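November, 4:10 pm. Club arm, pick and drop task

Base servo recentered, horn was one spline off. Shoulder still sags when the arm reaches out, upped hold current, no real change. 17 tries with the orange cloth into the box tray, 9 good. Most misses are the fingers closing too early, so added a 201 ms delay befroe close. Rerun tomorrow. 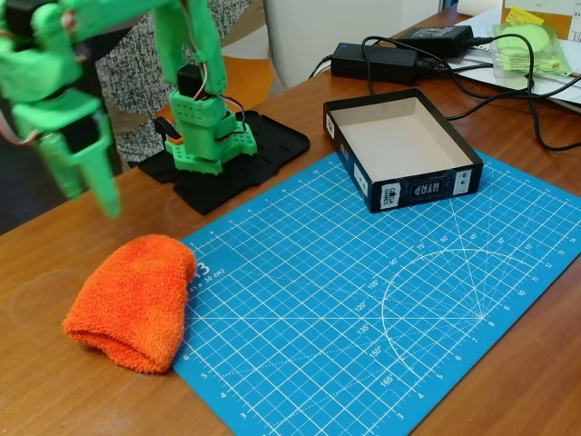

Ruwan Siriwardena thinks the delay is a band-aid and wants the wrist angle fixed first, and says the Balaskas round only gives 3 attempts per team anyway so speed hardly matters.

OK, wrist first then. Todo:

- wrist offset, check against protractor on mat
- tie down servo wires
- ask Seltano re spare horn screws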